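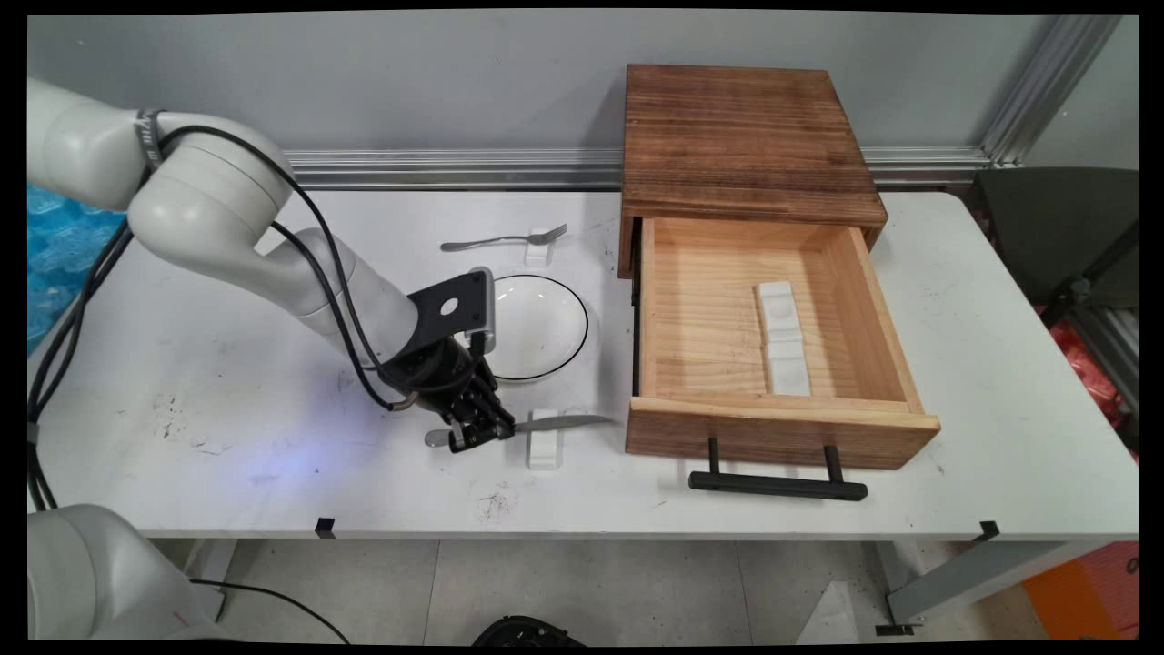
Wultham Boatworks is pleased to announce the Zamfir 20, a small cabin cruiser for people who like to be on the water but would also like lunch. The new model goes on sale in September and replaces the Drernix, which had a loyal following and a galley the size of a hymn book. Eating properly was the starting point for the new layout. A table knife with its blade propped on a small white rest, the way one lies on a white table at a decent restaurant, was not a thing Drernix owners had much room for. They ate sandwiches standing up, and they wrote to us about it.

The Zamfir 20 has a folding table that seats five, provided all five are on good terms. The cooker is gimballed. The sink is deep enough for a saucepan, and the cutlery drawer has a catch that stays shut in a chop. We received 811 letters and emails about the old catch and would like the matter to rest there.

"We asked owners what they wanted and they said more speed," said Darius Navickas, managing director of Wultham Boatworks. "Then we went out with them for a day and they spent most of it anchored, looking for the corkscrew. So we gave them drawers."

The hull was drawn by Anca Lazăr, who also designed the Humeck dayboat. She has kept the plumb bow and the low cabin top, and has moved the helm to starboard after a long and mostly civil discussion.

"It's a pretty boat from every side except directly above," said Lazăr. "Gulls may have complaints."

Orders open at 9 a.m. on the first day of sales. Trailers and cushions are extra – so is the awning, which we recommend.

Reader comments

bilgerat: Does the table fit the old Drernix? Asking for my wife, who is also asking.

M. Tolley: I was one of the 811. Still have the scar.

Saltyknees: Starboard helm at last. Price?

Press contact: Wultham Boatworks press office | © Wultham Boatworks. All rights reserved. | Back to top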